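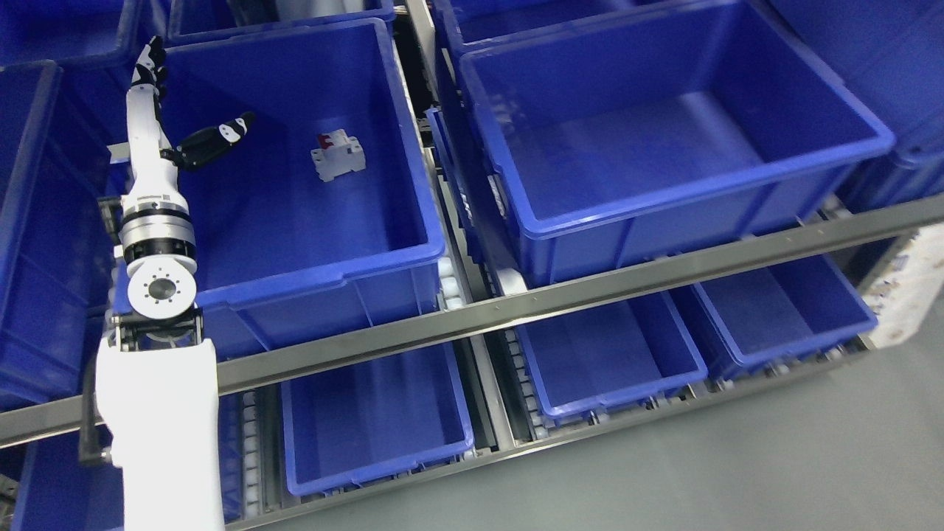 Kilus robot hand, bought in July
Review by Ezequiel Salinas, 9 Feb 2026
Rating: 3 out of 5

I waited with this review until I had finished a test of 800 picks, because the first week with the Kilus hand was very good and I did not trust my first impression. We use it for small electrical parts. The arm takes circuit breakers out of blue bins on a roller rack, and at a second station it works from a tray on a steel table.

The fingers are quiet and they hold a smooth plastic housing well. Installation took me one afternoon. The manual is clear except for the chapter on the thumb, and the thumb is where my problem started.

At pick 374 the hand received the command to open. The four fingers opened and the thumb did not. The controller reported "open complete" and the arm moved away with the breaker still pinched against the palm. It fell on the floor between the rack and the table. It was a small part and no person was near, but the message was false, and this worries me more than a broken breaker.

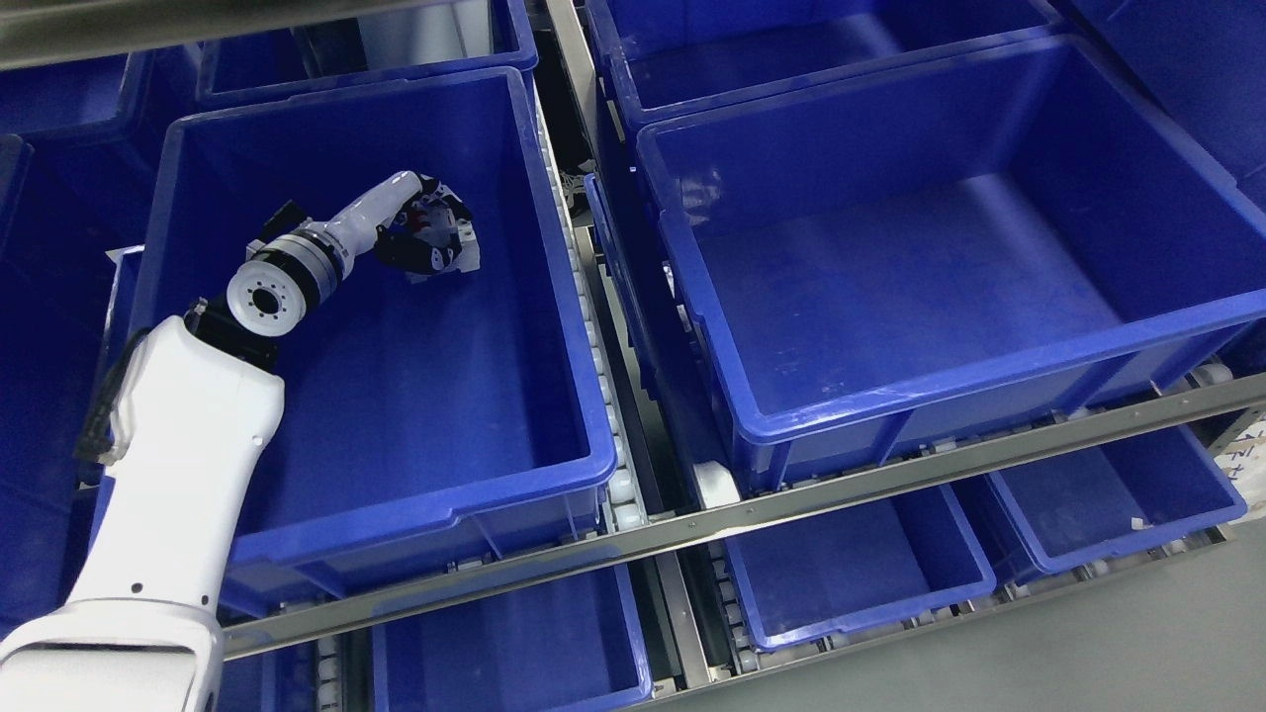

After this I repeated the test in the bins with the arm at low speed. The same fault came back two times, always when the thumb had closed a long way sideways. I changed the cable and the fault stayed. I lowered the grip force, and then the hand lost parts in a normal lift, so I put the old value back.

I wrote to Staltell, the seller. They answered the next day and sent new firmware, but the notes with it did not mention the thumb at all. With the new firmware I have not seen the fault again. I still cannot say it is repaired, as I do not know what they changed.

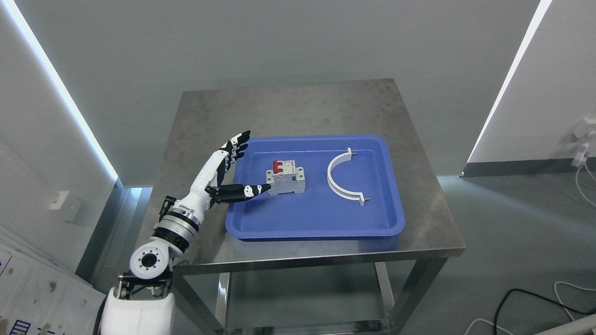

Perla Montes commented under my first short note that her hand did the same thing, and that the controller only reads the motor position, so a slipped thumb tendon looks like an open thumb. She added a separate check in her program: the arm waits over the tray and does not leave until the wrist force is back to the empty value.

I copied her idea and it costs a little time in each cycle. I also made the rule that nobody reaches into the tray when the hand is over it, even if the screen says open. Please do the same if you buy this product.

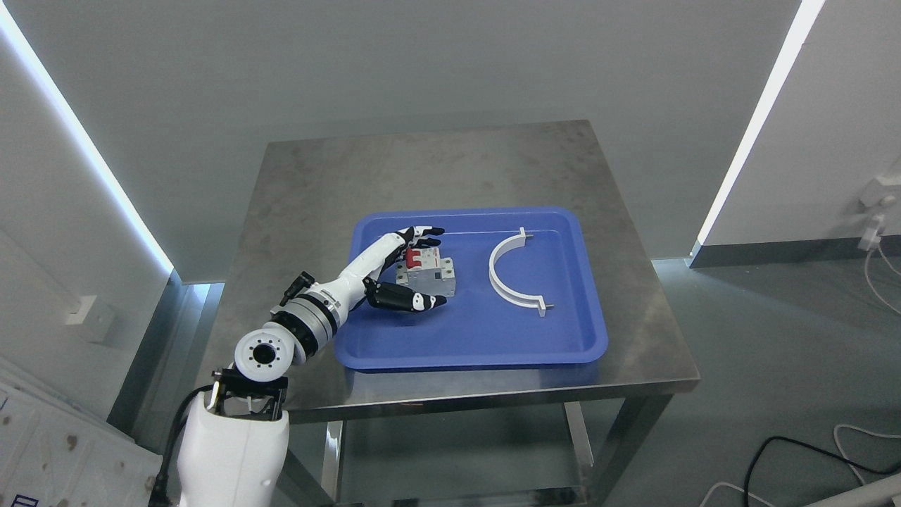 Tray station, with a breaker and a white half-ring clamp.

Good: finger grip, low noise, fast answer from the seller.
Bad: the false "open complete" message, the thumb chapter, the firmware notes.

I would buy it again for light parts, with the extra check. For heavy parts I would wait.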